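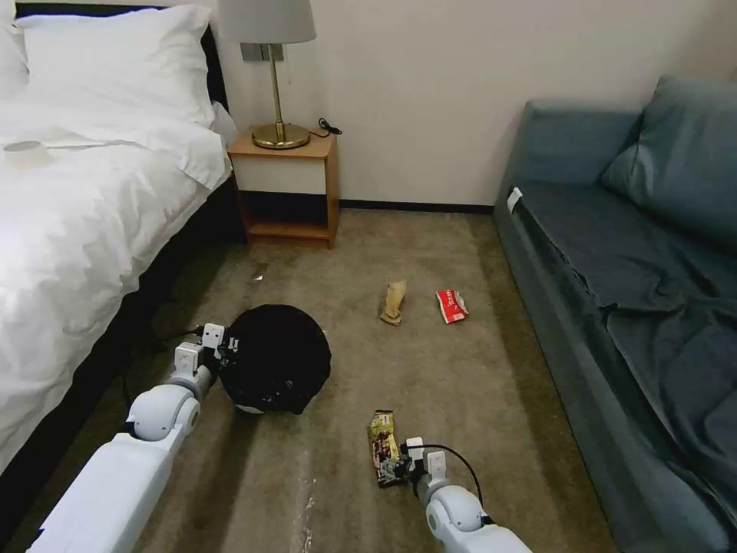 Registration dates for the June window first, as three clubs asked for them again after my last message. The county league treats a player as registered when the form reaches the league office, and the date of signing counts for nothing. A form signed by a player at ten at night and left on a nightstand beside the lamp is a piece of paper until the league has it. Skarisby lost the use of a centre half for the opening match last season on exactly this point, and the appeal was turned down.

The quoted message below came to the list on 16 Jan 2022 and I have answered it in parts. I have trimmed the signature and the fixture table, which did not survive the list software.

> We have a left back on a one-season agreement which runs out at the
> end of June. He played 4 matches for us before the break and has been
> on loan to Dullside since. Dullside want to keep him. He would like to
> stay there too but says he has already agreed to come back to us for
> pre-season.
>
> 1. Does the loan have to end before they can register him, or does
> their registration replace it?
>
> 2. Is there any fee due to us? The agreement says nothing about one.

On question 1, the loan has to end first. There are two ways of doing that. Either it runs to its stated date, in which case nothing needs to be sent, or both clubs sign the cancellation slip on the back of the loan form. The slip must carry both secretaries' signatures and the player's. A message from one club saying that the other club is content is not accepted, and the league office will send it back without keeping a copy.

Once the loan has ended, the player is yours again for as long as his agreement with you has left to run. Dullside cannot register him in that gap unless you release him. If the loan and the agreement finish on the same day, as I think yours do, there is no gap and he is free to sign for anyone from the next morning. Check the two dates against each other. I have seen loan forms where the end date was written as the last match of the season and the agreement as the last day of the month, and those are different things.

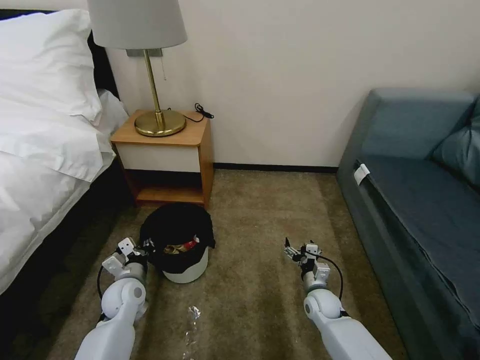

The same applies where a loan has been extended. The extension takes the form of a new loan and has its own end date. The old form should be marked as closed and kept with the new one. Nastthorpe had two open forms for the same goalkeeper for most of a season and only found out when they tried to play him in a cup tie.

On question 2, no fee is due unless one was written into the agreement when it was signed. It can't be added later. The league's standard form has a box for this near the foot of the second page, and leaving it blank is taken as nil. The exception is a player under twenty-one who has been with the club for two full seasons or more, where the development payment applies whatever the box says. At our level that is 175 pounds per season, up to a limit of 400. Your player has been with you for one season, so it does not come into it.

> 3. He says he shook hands with our manager on coming back. Is that
> binding? The manager thinks it is.

No. The league recognises only what is on its forms. A verbal agreement may or may not mean something in law, and I am not the person to say, but the registration panel will not look at it. It also will not look at text messages. If the manager wants him back, the sensible course is to put a new agreement in front of him before the old one lapses. You have the right to talk to him now, as his parent club. Dullside need your written permission to discuss terms with him before the end of the agreement, although they can of course talk to him about training, travel and selection while he is on loan.

> 4. If he does go, can we take a player from Dullside on loan in the
> same window, or does that count as an exchange?

You can, and it does not. Exchanges were taken out of the rules when the Kotian Cup was merged with the league's own knockout, and the two moves are now treated as separate. Each needs its own form. The loan limit still applies: four in at any one time, with no more than two from the same club. A loan player cannot appear against his parent club in the league. In the cup he can, if the parent club agrees in writing before the draw for that round. Permission given after the draw is not valid. 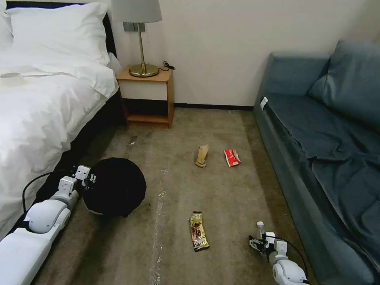 A player who has appeared in the cup for one club cannot appear in it for another in the same season, loan or no loan. An unused substitute is not counted as having appeared. One who comes on in stoppage time is. The referee's card is the record for this purpose, so if the card is wrong it needs to be put right within seven days of the match. After that the league goes by the card.

> 5. Last one. Do we have to send the forms on paper? Our nearest post
> box is emptied once a day.

Scans are accepted for new registrations and for loans. Cancellation slips still have to be the original, for reasons that go back to before I had anything to do with it. Send scans as a single file for each player. The league mailbox rejects anything over its size limit and does not tell the sender, so ask for a receipt and treat the form as not delivered until you have one. Photographs taken on a telephone are read if every edge of the form is visible and sent back if it isn't.

A correction to my earlier message as well. I gave the fine for playing an unregistered player as a fixed sum. It is set by the panel case by case, with an upper limit of 2000 pounds, and points may be deducted as well – the usual figure is the number won in the match concerned. The rest of that message stands.

I still need the retained lists from Skarisby and Nastthorpe. The blank is the same as last year's. Please put players' full names on it as they appear on the registration, and leave the shirt number column empty.

Registrations secretary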